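Gripper pair, August notes

The left gripper on the Sunitz pair started drifting in August. Closed on nothing, it reported an opening of 7 mm, and after a morning of wiping things it was worse. I had blamed the marker cube, so I re-glued it square and ran the calibration again. No change.

Valeriano Vallejo suggested the finger pad. He was right. The screw behind the pad had backed out by half a turn, and the pad rocked under load. I cleaned the thread, put a drop of low-strength threadlocker on it and left it overnight before closing the jaws on anything.
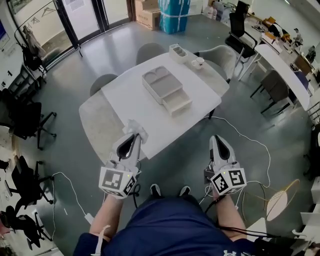 For checking, I use cloth. A rigid block hides play in the pads because it pushes them flat, whereas a folded or bunched edge lets them tilt. The routine is 100 grips per side, logged by the Pideck script. Before the repair the left side managed 82 within tolerance. Afterwards it passed all of them.

Two other things to note for anyone running the same kit. The cable on the right side needs slack at the wrist – too little and it tugs the gripper round when you reach forward. And the cubes want a dry cloth only. Steinbach's manual allows alcohol, but it lifted the black on one of mine.

Spare pads are on order from Varkesden.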